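3.2 Survey of householders

The second part of the study asked people what they thought their tables were made of and how they looked after them. Questionnaires went to 900 households on the Umel and Ashby estates in October, with a stamped envelope and one reminder. We received 666 usable replies. Forms that named more than one table were kept, but only the first table listed was counted.

Most people could say whether their main table was wood. Far fewer could say whether it was solid or veneered, and a good many of those who were sure turned out at the home visit to be wrong. The usual clue given was weight. The next was the grain, which people described in everyday terms such as "stripy", "plain" or "busy". Age of the table made little difference to how well its owner knew it. Tables that had been handed down were the exception - these often came with a story about the timber, and the story was often right.

Grain is a weak clue when used alone. A printed surface can copy it closely, and so can a drawn one, where there is no timber at all.
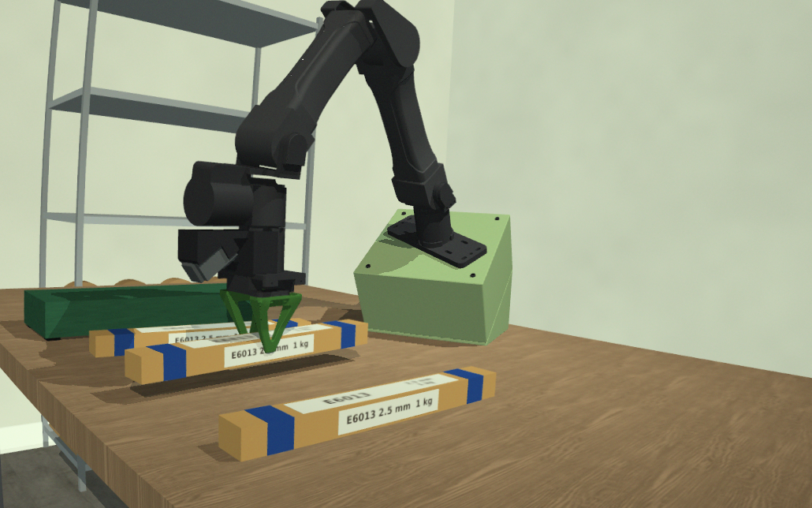 Figure 2. Computer-rendered wooden tabletop with a pale green pedestal and black arm.

At the home visits we looked first at the edges and the underside of each table. On a solid board the grain of the top should carry on over the end as end grain. On a veneered one it stops at a seam, though a thick lipping can hide the seam well. We visited 200 homes in all, chosen from those who had ticked the box agreeing to a visit. Sepehr Daneshvar carried out the visits in Ashby and checked the written notes for both estates against the survey forms.

Care of the surface was asked about separately. People were given a list of products and could add their own. Damp cloths came first on both estates, followed by spray polish. Oil was used mainly by owners who believed the table to be solid, whether or not it was. Several veneered tables had been oiled for years with no harm that we could find, while two solid ones had been left bare and were badly marked by cups.

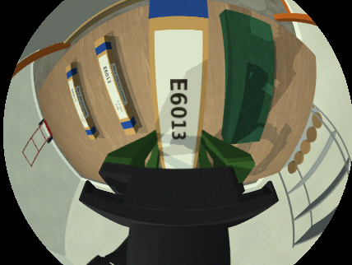

Scratches were a commoner complaint than heat marks. Owners blamed boxes, parcels and school bags being dragged over the top, and the marks mostly ran in from the long side nearest the door. Cloths and mats were in use at mealtimes in over half the homes visited, but were usually put away afterwards, so the surface was bare when the post came in. The Harkine wear scale was used to grade each top, and the grades are given by estate in Section 3.3.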